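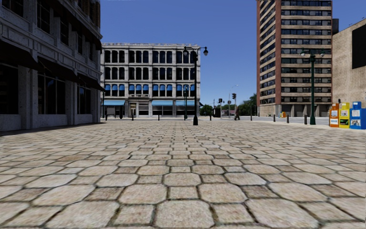 4.2 Anforderungen an die Freigabe simulierter Testumgebungen

Abb. 2: Gerenderte Ansicht der Umgebung »Plilmont«, Startpose auf dem Platz. Der Übergang zur Fahrbahn ist durch Poller markiert.

Die in Abschnitt 4.1 eingeführten Betriebsregeln gelten für mobile Roboter, die sich ohne Begleitperson auf öffentlich zugänglichen Gehflächen bewegen. Vor der Erprobung im Feld ist nach unserem Verfahren ein simulativer Nachweis zu führen. Dieser Abschnitt legt fest, welche Eigenschaften eine Umgebung aufweisen muss, damit die darin erzielten Ergebnisse auf den Nachweis angerechnet werden dürfen.

Grundlage ist die Zonierung nach Limsakul und Wattanapong. Sie unterscheidet Aufenthaltsfläche, Übergangszone und Fahrbahn. In der Umgebung Plilmont (Abb. 2) entspricht der gepflasterte Platz der Aufenthaltsfläche; die quer verlaufende Asphaltstraße wird als Fahrbahn geführt. Die Übergangszone ist im Kartenmaterial gesondert zu hinterlegen. Eine Ableitung allein aus der Pollerreihe ist unzulässig, da Poller den Fahrzeugverkehr begrenzen, für schmale Roboterplattformen jedoch kein Hindernis darstellen müssen.

Für die Freigabe gelten folgende Mindestanforderungen:

(a) Bodenbeläge sind mit Fugenverlauf abzubilden. Reibwert und Fugentiefe werden je Belagsart getrennt parametrisiert und im Prüfprotokoll angegeben. Eine rein texturbasierte Darstellung genügt nur für Prüfungen der Wahrnehmungskette.

(b) Schlanke vertikale Objekte wie Laternenmasten und Poller müssen über Kollisionsgeometrie verfügen. Abweichungen zwischen sichtbarer und physikalischer Kontur sind zu dokumentieren.

(c) Ortsfeste Objekte am Rand der Gehfläche, etwa Zeitungskästen, sind als statische Hindernisse zu kennzeichnen. Vor ihrer Bedienseite ist eine Freihaltefläche anzusetzen, auch wenn sich dort in der Startkonfiguration keine Person befindet.

(d) Schlagschatten an Fassaden sind in mindestens einer Beleuchtungsvariante vorzusehen. Prüfläufe ausschließlich bei wolkenlosem Himmel werden nicht anerkannt.

(e) Lichtsignalanlagen sind mit ihrem Schaltzustand zu protokollieren, sofern die geplante Route die Fahrbahn quert.

Der Prüfkatalog umfasst 13 Szenarien. Je Szenario sind 1000 Läufe mit variierter Startpose und variiertem Personenaufkommen durchzuführen. Läufe, die wegen eines Simulationsfehlers abbrechen, werden wiederholt und gesondert ausgewiesen. Ein Eindringen in die Fahrbahn ohne Querungsfreigabe führt zum Nichtbestehen des betreffenden Szenarios, unabhängig von Dauer und Eindringtiefe.

In der Vorstudie mit dem Planer Zoltent wurden 2856 Läufe in den Umgebungen Plilmont und Clernden ausgewertet. Sie dienten der Kalibrierung der Abstandsschwellen und gehen nicht in den Nachweis ein. Die Schwellenwerte wurden anschließend eingefroren; spätere Änderungen erfordern eine vollständige Wiederholung des Katalogs. Die Übertragung auf die Umgebung Yensuk, deren Gehflächen durchgehend geneigt sind, wird in Abschnitt 4.3 behandelt.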